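A morning at the Primholm cannery open day

Primholm opened its fish cannery to the public on 16th March, and I went along with two friends from our walking group. We took the early bus from Rilton, a ride of 35 minutes, and walked down from the last stop to the harbour. The road is steep and has no pavement for the final stretch, so wear proper shoes if you go.

Visitors were let in by a side door on the quay. We signed a book, handed over our bags and were given a hairnet, a white coat and a pair of overshoes. Watches and rings had to come off too. The tour groups were small and ours left a little late, as one family had to go back to the car park for a pushchair they then weren't allowed to bring in.

The first stop was the old net store, now used for dry goods. The cannery began there, packing herring for the boats that came in from Hernis. The herring trade fell away and the firm turned to mackerel, then sardines, and for a few years to pet food. Some of the early tins are in a glass case by the stairs, with soldered lids and labels in three languages. A few had rusted through. I would have liked longer with these, but the guide had to keep us ahead of the next group.

From there we went up to a gallery with windows over the packing floor. The line was running at half speed for the day. Fish are cut and laid in the cans by hand at long steel tables, and the noise is much greater than I had expected, even behind glass. The lids are put on by a machine that folds the edge of the lid and the edge of the can together in 2 passes. After that the cans go into the cookers, which are large pressure vessels with round doors like the ones on a ship.

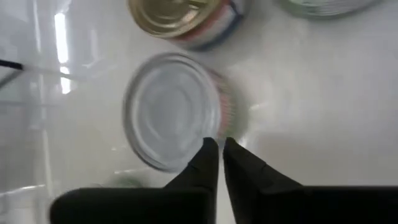
The seam was the subject the guide cared about most. A can that is badly closed will spoil whatever is in it, and the people in the test room cut open cans from every batch to measure the fold. Too tight is as bad as too loose, we were told, as the metal can split. We were then invited to look at a few ordinary shop cans and find the parts for ourselves. The raised outer rim is the seam, and the rings inside it let the lid flex when the can is heated and cooled. Some lids have no pull tab, like the silver-grey one with the pinkish-red label, and need an opener. The firm stopped making that sort for the shops but still sells it to kitchens, where it stacks better.

I asked about dents. The answer was that a shallow dent in the side is usually harmless, but a dent on the seam means the can should be thrown out, and so should any can with a bulging end. One of my friends has been buying dented tins from the reduced shelf for years and looked a bit worried at this.

The talk on labels came next and was drier, though useful. Labels are wrapped on after cooking, when the cans have been washed and dried. The guide went through what has to be printed on them, from the list of ingredients to the storage advice, and spent some time on the difference between fish packed in oil, in brine and in spring water. Opinion in our group was divided. I prefer oil for sandwiches and water for anything that is going to be cooked.
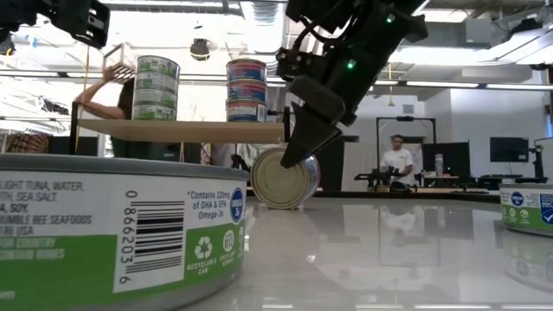 Tasting room and shop

The tour ended in the canteen, where there were plates of mackerel on rye bread, sardines with lemon and a smoked sprat paste made by Eskola, a smaller firm that shares the quay. The sprat paste was the best thing I ate all day. Tea and coffee were free. Seats were short, and most people stood along the wall with paper plates.

The shop is one counter near the exit and takes cards. Prices were a little below those in Rilton. I bought three tins of mackerel in mustard and a jar of the paste. They had run out of the mixed boxes before we got there.

Getting there and practical points

The number 43 bus runs from Rilton station and stops at the top of the harbour road. There is parking on the quay but it fills early. The gallery is up two flights of stairs and there is no lift – anyone who can't manage them can watch a film of the packing line in the canteen instead. Photographs are not allowed from the gallery. It is cold in the net store and very warm upstairs, so layers are a good idea under the coat.

The next open day is planned for April. Places are free but have to be booked through the cannery office.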